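Furniture reuse program to continue for second year

The Madari District Council has voted to extend its household furniture reuse program for a further 12 months, following a review of the first year of operation presented to councillors on Tuesday evening.

The program collects tables, cabinets, bookcases and bed frames from homes across the district and offers them at low cost to residents setting up a new household. It is run from the former Ladberg depot on James Street under an agreement between the council and the freight company Gistix, which provides two trucks and their drivers on collection days.

According to the review, 4,000 items were collected in the first year. Of these, 400 could not be repaired or safely passed on and were broken down for timber and metal recovery. The remainder went to households, community organizations and two local schools.

Kenza Kettani, the council's manager of waste services, told the meeting that demand for solid wood furniture had been higher than expected and that smaller cabinets seldom stayed on the floor for more than a day.

"Residents are looking for pieces that will last," Ms. Kettani said. "Many of the items we receive need only a new hinge or a light sanding, and they would otherwise have gone to landfill at the public's expense."

Dark wood finishes remain common in household furniture.
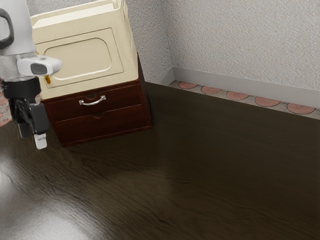
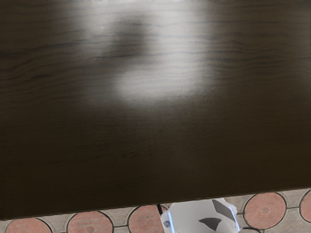
Councillors also approved changes to the way the program will operate in its second year. The delivery fee for addresses within the district will be set at $5 per item. Residents who hold a current concession card will continue to receive delivery free of charge. Collection will remain free for all households, with a limit of four large items per booking.

Bookings will be held open for 90 days, after which a resident who has not confirmed a collection date will be asked to apply again. Staff reported that unconfirmed bookings had caused delays during the spring, when trucks were sent on routes that could not be completed as planned.

The council will not accept upholstered furniture without a fire safety label, furniture showing signs of insect damage, or cribs of any age. Glass tabletops will be accepted only if they are free of chips and are separated from the base before pickup.

Moataz Belkadi, who represents the eastern ward, supported the extension but asked that opening hours be reviewed. He noted that the depot closes at 4 p.m. on weekdays and that residents who work full-time have found it difficult to view items in person.

"A program of this kind should be within reach of the people it is meant to serve," Mr. Belkadi said. "I would like to see at least one evening opening each week before the winter."

Staff were directed to report back in June on the cost of extended hours, including lighting in the parking area and an additional attendant at the front counter. The report will also consider whether the repair workshop could be opened to residents who wish to mend their own furniture under supervision.

Collection bookings may be made by telephone or at the council's service counter during regular business hours. Residents are asked to have the approximate measurements of each item ready when they call.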